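How a ring binder keeps paper in order

Paper gets away from people. A sheet left on a desk slides under another sheet, falls behind a cupboard or goes home in the wrong bag. Offices, schools and libraries have had this problem for as long as they have had paper, and one of the simplest answers is the ring binder.

What is inside a binder?

A binder is a folder with a metal strip along its spine. The spine is the narrow part in the middle, the same as on a book. Rings are fixed to the strip. Each ring is made of two curved halves that meet at the top. When the halves are apart, you can slide paper on or off. When they are together, the paper stays put.

The covers are stiffer than the paper, so the pages don't get bent corners. They fold along creases beside the spine. These creases work like the hinge on a door.

Why does the paper need holes?

A ring can only hold a sheet that has holes in the right places. A hole punch makes them. You slide the edge of the paper into the punch, push the handle down, and small sharp tubes cut out neat circles. The circles fall into a tray underneath. If you have ever emptied that tray over carpet, you will know how long they take to pick up.

Most punches have a mark showing the middle. Fold your paper lightly to find its centre, line it up with the mark, and the holes will match those on all your other pages.

Why take staples out first?

A staple is a short piece of wire. A stapler pushes its two legs through the paper and folds them flat at the back. That is handy for keeping a few pages together, but it is a nuisance when you want to file each page separately or put them through a copier.

A staple remover has metal jaws. The jaws slip under the wire and pull it up as you squeeze. Hold the paper flat with your other hand so it doesn't tear. Put the old staple in the bin straight away, as the ends are sharp.

How to file a page

1. Take out any staples.
2. Punch the holes, if there are none yet.
3. Lay the binder open on a table with plenty of room.
4. Open the rings. Keep your fingertips clear of the place where the halves meet.
5. Put the page on the rings and close them.
6. Smooth the page flat and check that it turns easily.

What order should the pages go in?

That depends on who has to find them. Waltraud Grube looks after the records at a small museum in Gulthorpe and numbers every document before she files it. Her biggest binder holds 141 sheets. Numbers suit her because visitors ask for a document by its number. A recipe binder might go by the alphabet, and a school binder by subject, with a coloured divider in front of each one.

Try not to fill a binder right up. If the pages catch when you turn them, start a second one and write on the spine what is in it.
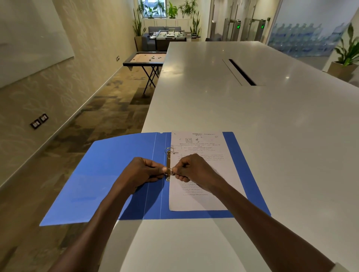
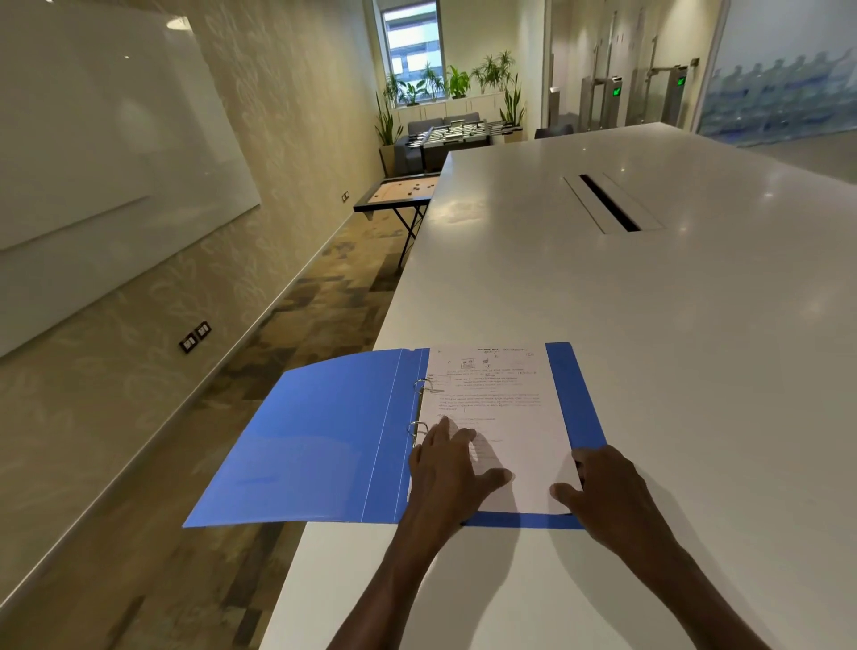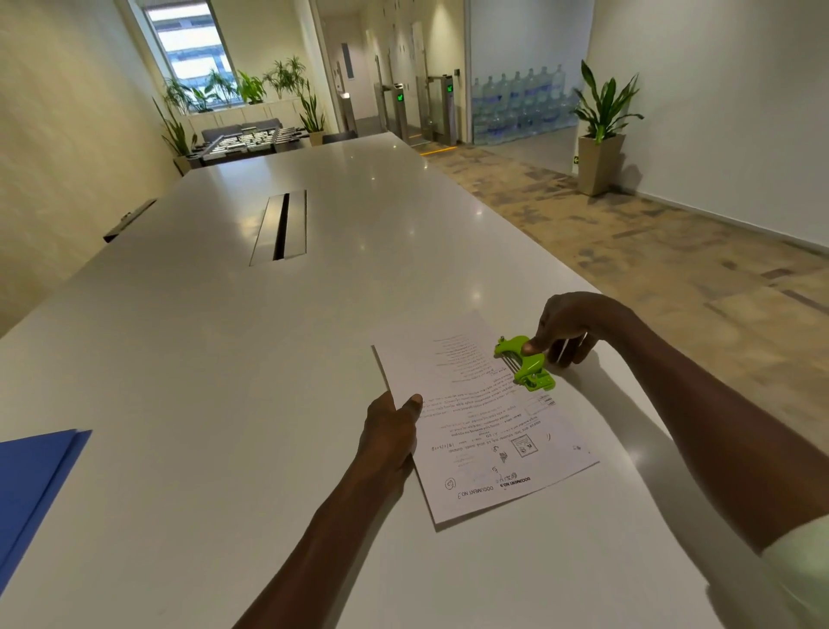

Paperwork at a long white table. In the last picture, a lime-green staple remover is at work on one corner of a sheet.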